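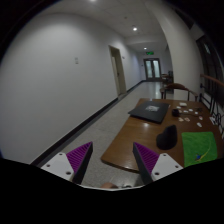 Indoor corridor with white walls, black baseboard and glass double doors at the far end.

Corridor (also hallway, hall, passage)

A corridor is a long, narrow indoor space that joins rooms, stairs and exits. Mostly for walking through, not for staying in. Found in schools, offices, hospitals, apartment blocks. In houses the word "hall" is more common, though usage varies by region.

Parts

Walls. Usually plain, often white or another pale color. Light switches and small wall plates go at shoulder height or a bit lower. Long blank stretches are normal where the rooms behind have their doors elsewhere.

Baseboard. Strip along the foot of the wall -- hides the joint with the floor and takes the knocks from mops and carts. Dark ones show scuffs less.

Doors. Flush with the wall or set back in a recess. A recessed door can open outward without swinging into peoples way.

Floor. Hard and easy to clean in public buildings: terrazzo, vinyl, tile. Speckled patterns hide dirt. Polished floors reflect the ceiling lights, wich some visitors find tiring.

Lighting. Recessed round lights in a row, or long tubes. Many older corridors have no windows at all.

Exits. Often double doors at the end, sometimes glass. An illuminated exit sign goes over them -- green in many countries, red or green in the US.

Types

Single-loaded: rooms on one side only. Double-loaded: rooms on both sides, cheaper per room but darker.

See also: Baseboard, Exit sign, Lobby, Terrazzo

Last edited 04/05/2021 by Malachy Foley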